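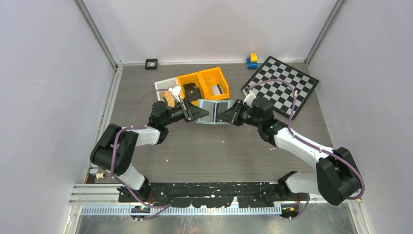
Geetha Thampi would like it on the record that she asked for two bins. One for things you keep, she says, and one for things you are lying to yourself about. The third bin went in over her objection, and she has since been seen using it.

Welico Introduces the Cerkura Desk Sort, a Modest Answer to the Stuff on Your Table

QUINTANA — Welico today announced the Cerkura Desk Sort, a way of clearing a table that calls for three small open bins, one flat surface and 15 minutes of your evening. It goes on sale in October in Welico's Quintana shop and at the Turkus outlet, next to the drawer dividers, which the company continues to stand behind.

The set comes with one white bin and two yellow-orange ones. None of them has a lid. Welico made lidded bins for years and has a good idea of what people do with them, mainly because it asked. Before settling on the new set, the company invited customers to write in about the last closed container they had opened at home. It received 853 replies. Many described a container holding a second container. One listed a single glove, a key to a house the writer had sold, and four birthday candles, used.

An open bin offers no such shelter. Whatever goes in can be seen by anyone who walks past, including you, and Welico believes a little mild embarrassment is worth more than any label maker.

The rules fit on a card, and the card is in the box. The white bin is for small things that belong in another room. The first yellow bin takes things you use at the desk itself. The second takes anything you picked up, looked at and could not name. When that last one is full, you empty it, and you are allowed one phone call to a relative.

Flat things get their own paragraph on the card. Folders, slim cases and anything that opens like a book must be opened before they are sorted, all the way, on the table. Testers disliked this rule more than any other. They also found a great many receipts.

"People treat a closed folder as a finished job," said Vasanthi Bhattacharjee, head of home products at Welico. "They move it from one side of the desk to the other for years. I had one that survived 2 apartments and a marriage. It had a takeout menu in it."

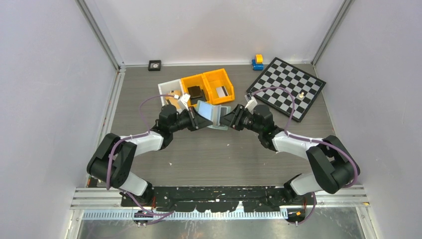

Once the folder has been opened and whatever was in it has been dealt with, it may be folded up again and put away. Bhattacharjee admits that the folding back up is where most evenings go wrong. Bendy covers slide around, the halves don't want to line up, and it helps to have a grip on both sides at once. The card recommends patience. An earlier draft recommended a snack, and several people at Welico would like that version back.

The bins are meant to stand in a row at the back of the table, where they can be reached without getting up. They do not have to be straight. Early instructions asked for an even gap between them, and testers spent so long adjusting the gap that no sorting took place. The line was dropped.

Welico makes no claim that the Cerkura Desk Sort will change your life, improve your sleep or bring your family closer. In the home trial, which ran for 4 weeks, most tables were clear at the end of each session and had things on them again by breakfast. The company considers this a fair result. Tables are where people put things.

The set costs $15. Extra bins will be sold one at a time in both colors, although Welico asks customers to think hard before buying a fourth. Thampi has already been told no.

Shoppers who would like to see the sort done before they commit can stop by the Quintana shop during October, any afternoon at 4. Bring a folder you haven't opened in a while. Staff will not read what is inside unless invited to, or unless it is a takeout menu.

About Welico
Welico makes bins, trays, dividers and hooks for desks and kitchens. It has a drawer of its own that it would prefer not to discuss.

Press contact: Vasanthi Bhattacharjee, Welico Home Products, Quintana. Samples on request. Please return the white one.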